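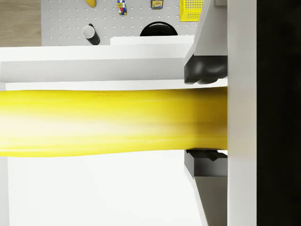

Ripening store, August, batch 2

Boxes in from Khumalo at 7.40, one pallet short, Nomvula chasing. Pulp temp high on the top layer again. Vents down to 50 overnight, back up to 80 first thing. Ethylene sensor (the Flilley one) drifting, re-zeroed twice. Don't trust the 3am readings.

Starch iodine test on six fingers: four fine, two still black right through. Same corner of the store both times?? Ask Nosipho if the fan baffle was put back after the clean.

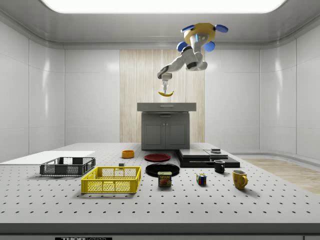

Single banana, held over the counter.

Weights: 300 g of peel for the Gratum tannin kit, minced, in the freezer, second shelf. Label fell off, its the bag with the red tie.
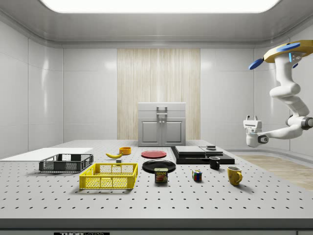
To do
- order iodine, nearly out
- ring Lodthorpe re the missing pallet if Nomvula has no joy
- move corner boxes to the midle row and retest at 4
- new batteries, probe thermometer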